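3.2 Container Design and Handling Loss in Small Distribution Centers

The amount of stock that a distribution center loses to handling damage depends on many conditions, and earlier work has tended to treat the container as a fixed part of the setting. Studies of small centers have usually asked how workers are trained, how shifts are arranged, or how far goods must travel between receiving and dispatch. The container itself is mentioned in passing, most often under equipment costs. This section takes the opposite starting point and considers how the form of the storage bin affects the condition of goods, the time needed to find them, and the records that are kept about them.

The material was gathered at two sites. The Ileck site serves mainly household goods retailers and operates in a single-story building with one receiving dock. The Esquivel site is larger and handles a mixed stock that includes stationery, small kitchen items, and packaged dry food. Both sites use the same inventory software, supplied under the Vukance program, and both had been using it for more than one full year before the study began. Neither site changed its software during the study period. Written permission to consult damage logs was given by the management of each site on the condition that suppliers not be identified.

At the start of the study, the two sites differed in the type of bin used for loose goods. Ileck relied on undivided bins of several sizes, bought at different times and from different sources. Esquivel had replaced most of its undivided bins with divided ones in the previous year. The reason given in the site's purchasing records was a rise in returns from customers who had received the wrong item. Reduction of breakage was not mentioned. This point is relevant to the results reported in Section 4, where the effect on breakage proved to be larger than the effect on wrong shipments.

A divided bin is defined for the purposes of this paper as an open container in which one or more fixed walls separate the floor into compartments. Containers with loose inserts, such as cardboard separators placed by hand, were not counted as divided, even where staff used the same word for both. The difference matters in practice. Loose inserts shift when the container is moved, and in the Ileck logs they were often found lying flat under the goods they were meant to separate. Compartments may be equal or unequal in size. Unequal compartments were the more common type at Esquivel, and Figure 4 shows the general form.

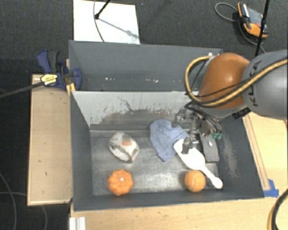

Figure 4. Divided bin with two compartments of unequal size. Goods are held in the front compartment; the rear compartment is empty.

The use of the smaller compartment was not set out in any written procedure. Interviews with shift leads at Esquivel suggest that three customs had developed side by side. On some shifts the smaller compartment was kept empty and used only when an item had to be set aside for checking. On others it held the last few units of an older delivery, so that these would be picked first. A third group of workers treated both compartments as ordinary storage and filled them as space allowed. The customs were tied to shifts and not to product lines, with the result that the same bin could be used in different ways in the course of one day.

This lack of a shared rule had clear effects on record keeping. The Vukance software assigns one location code to each bin and does not recognize compartments. When an item was set aside for checking, it remained in the system as available stock until a worker entered a correction by hand. Corrections were often entered at the end of a shift, and some were not entered at all. A worker on the next shift who followed a different custom would then pick the item in good faith. Several of the wrong shipments recorded in October can be traced to this sequence of events.

Breakage was recorded in a separate log at both sites. The log entry gives the product group, the bin code, the point at which the damage was found, and a short remark. Remarks vary a great deal in quality. Some state the likely cause in plain terms, such as a heavy item placed on top of a light one, while others consist of a single word. Entries without a usable remark were kept in the totals but left out of the analysis of causes. The combined sample, after removal of duplicate entries, contained 800 items, of which 44 had been logged as damaged on receipt and were therefore excluded from all further counts.

Bin depth was considered as a possible confounding factor. Deep bins are harder to reach into, and workers at Ileck reported that items at the bottom were often left until the rest of the stock had been removed. Dividing walls do not change the depth of a bin, but they do limit the distance that items can slide when it is tilted or pushed. To separate the two effects, bins were grouped by depth before the divided and undivided types were compared. Bins that had been repaired or cut down were left out, as their original measurements could not be confirmed.

Labeling was also reviewed. At Ileck, labels were fixed to the shelf, and a bin that was returned to the wrong place took on the identity of its new position. At Esquivel, labels were fixed to the bin itself. The second method is more reliable where bins are moved often, although labels wear and must be replaced. The Gakero guidelines, which both sites follow for general storage matters, allow either method and give no advice on divided containers.

Two limits of the data should be noted. First, the study period did not include the weeks of heaviest seasonal demand, when temporary staff are employed at both sites and bins are filled beyond their usual level. Second, damage found by customers after delivery was available only for Esquivel, as Ileck does not link return forms to bin codes. The comparison in Section 4 is therefore restricted to damage found before dispatch, and customer returns are discussed separately in Section 5 for the one site where they could be traced.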